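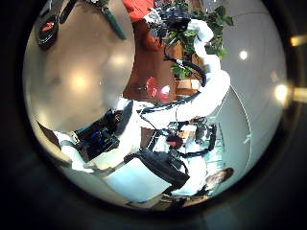
Planeamento e Orçamento de Equipamento para Automação
Apontamentos da aula 11: do desejo à nota de encomenda

Bem-vindos de volta! Na aula passada ficámos a meio da conversa sobre o custo total de propriedade, e prometi que hoje pegávamos num caso com princípio, meio e fim. Vamos então ao caso do laboratório Samport, que quer montar um posto de manipulação com um braço robótico para tarefas de mesa: pegar em objetos pequenos, pousá-los, passá-los de um recipiente para outro. Parece modesto, eu sei, mas já vão ver como a folha de cálculo engorda.

O erro que vejo todos os anos (e que eu própria cometi, mais do que uma vez) é começar pelo catálogo. Abre-se a página do fornecedor, encontra-se um braço bonito e o resto do orçamento fica com as sobras. Peço-vos que comecem pela tarefa. Que peso tem o objeto mais pesado? Qual é o mais frágil? Há pessoas a trabalhar ao alcance do braço? Escrevam as respostas numa página, em português corrente, antes de olharem para um único preço.

Recebidas as propostas, comparamos. A Metudeck apresentou o braço e a garra num só pacote, com formação incluída. A Garby vende o braço à parte e deixa a garra à escolha do cliente. A Heffernan propõe aluguer, com opção de compra no fim. As três são defensáveis, e no exercício quero que defendam uma delas por escrito.

Rubricas que costumam ficar esquecidas:
Garra suplente e dedos de substituição
Câmara de pulso, suporte e respetiva calibração
Cabos, calhas e abraçadeiras (a sério, ponham uma linha só para isto)
Mesa, iluminação e mobiliário do posto
Objetos de ensaio, que se partem e se perdem
Horas de quem prepara, vigia e arruma 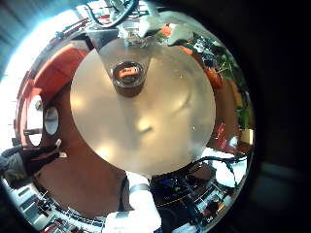
Sobre os objetos de ensaio, uma palavra mais demorada, que é a parte de que gosto. Um copo, uma taça, umas peças pequenas para meter lá dentro: tudo isto custa pouco e decide muito. Os recipientes transparentes, por exemplo, dão trabalho a muitas câmaras, e convém ter vários de cada tipo antes de começarem os ensaios. No caso Samport reservámos 1.000 euros para esta rubrica e para os consumíveis do primeiro ano, e ainda houve quem achasse exagero!

A garra suplente foi orçamentada em 1.848 euros. Custa a engolir, bem sei, mas façam a conta a um prazo de entrega de 60 dias com o posto parado e a equipa a receber na mesma. Coloquem sempre o prazo de entrega numa coluna ao lado do preço.

Para entregar até 15 de janeiro de 2018: a página da tarefa, o quadro comparativo das três propostas e um parágrafo com a vossa recomendação. Quem escolher o aluguer deve indicar também em que mês a compra passaria a compensar, supondo que o posto arrancou em setembro. Tragam dúvidas, mesmo as pequeninas, que temos a primeira meia hora da próxima aula só para isso.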